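The Red Tray and Friends: A Toy Kitchen Gallery

36 shares | 2 comments

I've been promising a toy kitchen page since spring, and it kept sliding down the list behind the laundry room shelves and the great sock drawer project. Well, it finally made it to the top! If you're new, I'm Keegan Desjardins and I write about keeping a small house livable with kids in it. The play corner gets more use than any other spot in our house (the real kitchen included), so it seemed only fair to give it a gallery of its own.

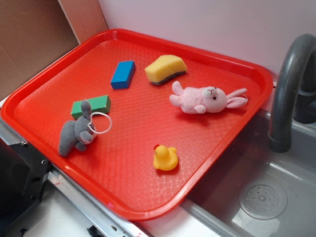
Two bunnies, a duck, a sponge and a couple of foam blocks on the red tray, next to the little gray sink.

I love this tray so much. I'd been using shoebox lids for years, and they went soft at the corners and then somebody would sit on one. A tray with a real rim is a whole different life. You can carry it from the rug to the shelf with everything still on it, and a duck can't roll off on the way. The bumpy floor helps too -- blocks stay where they're put, more or less, unless you're going at a run. And red! I didn't think I cared about the color until I had to find it under a pile of dress-up clothes, and there it was, shouting at me.

The pink bunny is the one I get the most mail about. I wish I could tell you where to buy one, but both bunnies came out of a bag of hand-me-downs from my cousin and there wasn't a tag left between them. The pink one has the better ears (long, floppy, very good for carrying her by, according to my daughter) and the gray one is the one that gets tucked in at night. They've both been through our washing machine more times than I'd like to admit. I put them in an old pillowcase, tie a knot in the top, run it on cold and let them dry on the rack by the window. It takes most of a day. Plan ahead, or do it on a night when grandma is visiting and there are distractions available.

A word about the sponge. It's just a plain kitchen sponge, yellow with the green scrubby side, and it has beaten every play-food set we've ever owned. It's been a sandwich, a mattress, a slice of cheese and a boat. When it starts looking sad I throw it out and get a new one from under the big sink. I keep the play sponges completely separate from the ones I wash dishes with, and I'd do the same if you have a kid who still tastes things.

The foam blocks are from a set of 96 that I bought at the Kowalchuk moving sale down the street, and let me tell you, that is too many blocks for one small room. Most of them live in a bin in the closet now and I bring out a handful at a time. Blue and green are the favorites this month. Blue has been soap lately, and green is either a cucumber or a bus, depending on who you ask. I do like foam for a kitchen corner. It doesn't clatter, it doesn't hurt when you step on it at six in the morning, and it wipes clean with a damp rag and a drop of dish soap. The only trouble we've had is teeth marks.

Then there's the duck. He's a bath toy, really, and he was supposed to go back upstairs weeks ago, but he's small and yellow and the sink is right there, so I understand the appeal. I've stopped fighting it. He goes up on bath nights and comes back down in somebody's pajama pocket. Squeeze yours out well after a bath and leave him hole side down on a towel, if he has a hole. I lost a whole family of ducks to black gunk before I learned that one.

As for tidying up, we go tray first. Everything small goes on the tray, the tray goes on the shelf, and only then do we start on the big stuff. My kids are 2 years apart and they can both do it (the little one needs a song). I used to sort things at the end of the day, animals here and blocks there, and it made me grumpy and it was all mixed up again by breakfast. Now the bunnies spend the night with the sponge and everyone seems fine with it.

I'm hoping to get to the play food basket in September, including the felt pizza, which has lost most of its mushrooms. If you've got a toy kitchen corner you're proud of, or one you're not proud of at all, leave me a note about it. I read every one, usually while hiding in the pantry with a cup of coffee.

2 comments | 36 shares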